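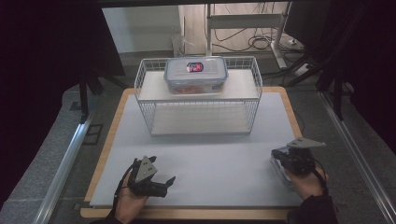
Week 8: trying out the Vemgate hand grippers

My project asks whether the Vemgate kit is worth buying for a small teaching lab like ours at Dremascombe. You hold one gripper in each hand, do the job yourself, and the recording is meant to teach a robot arm later. I picked food containers and a white wire basket, as clear plastic seemed a nasty test!

I got through 300 goes by the end of the week and kept 321 in all, counting the practice ones. The jaws are lovely to use — much nicer than the Kettler pair I tried in September — but the cables get on my nerves, and my wrists ached after an hour. The manual is thin too (I had to guess the strap settings).

Still to do: lids, and a fair go with my left hand.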